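Teaching an arm to tidy a bed

Posted 1 September 2026

I promised myself I would write this up before the autumn got busy, and the kettle has just boiled, so off we go. Some of you have been asking what I do with my evenings now that the allotment more or less looks after itself, and the short answer is that I have been steering a robot arm about, from my desk, with a pair of old game controllers and a great deal of patience.

The project is called Nomport and it's run by a small group who met online. Jolanta Gajewski started it, and I was roped in during August when they needed more pairs of hands. The idea is simple enough to explain to my mother (I have tried, and she was very good about it). You drive a simulated arm through a household job, the computer records every little movement you make, and later on a program studies the recordings and tries to do the job by itself. We call each recording a demonstration, or a demo if we're tired. The target for the bedroom set is 2,000 of them, and when I last looked we had reached 1,050.

I thought it would be like a computer game. It is a bit, for the first evening! Then you find out how much your own hands do without telling you. When I pick something up off a bed at home I have already turned my wrist before I get there, and I couldn't have told you so until I had to do it with a thumbstick. The arm goes exactly where you send it and waits there, quite politely, while you work out that you've come in from the wrong side. My first proper go ended with the fingers shut on nothing and me apologising out loud to a screen.

The part I like best is the moment just before you commit, with the fingers open and hanging over the bed, when you can still change your mind. I tend to linger there. You swing the view round, you check the height, you look at how the thing is lying on the covers and whether the wrist wants a quarter turn. Long dark objects lying at a slant are the ones that catch me out, particularly with something big like a tennis racket standing up close by and taking all my attention.
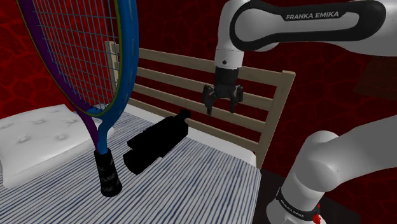 Hanyu Gu thinks I linger far too much, and told me so in the comments on my last post: a program that learns from hesitant people learns to hesitate, so it's better to move slowly and steadily the whole way than to rush across the room and then dither over the bed. Pauses, Hanyu wrote, get copied just as faithfully as anything else, and I should try saying my plan aloud before I press record.

Well, I grumbled for an evening and then I tried it. I now sit with my tea and say "over the pillow end, down, turn, close, lift" like somebody learning a country dance, and only after that do I start. It does feel daft. My recordings are tidier for it, though, and Jolanta sent back only 2 from my latest batch of 10, both for letting go too high up, which I knew perfectly well when I did it and hoped she wouldn't notice.

I've also learned to stop when my shoulders creep up. A cross demo looks cross, all little jerks and corrections, and it's kinder to everyone to bin it and go and water the tomatoes. Christos Nikolaidis does his first thing in the morning before breakfast and swears by it, but I am no use to man or robot at that hour.

Next we move on to drawers, and I'm told handles are a misery. If any of you have done this sort of work with a proper arm in a proper room, guiding it along by the elbow, I would love to hear how it compares, so do leave a note underneath. I'll be back once the last of the beans are in the freezer.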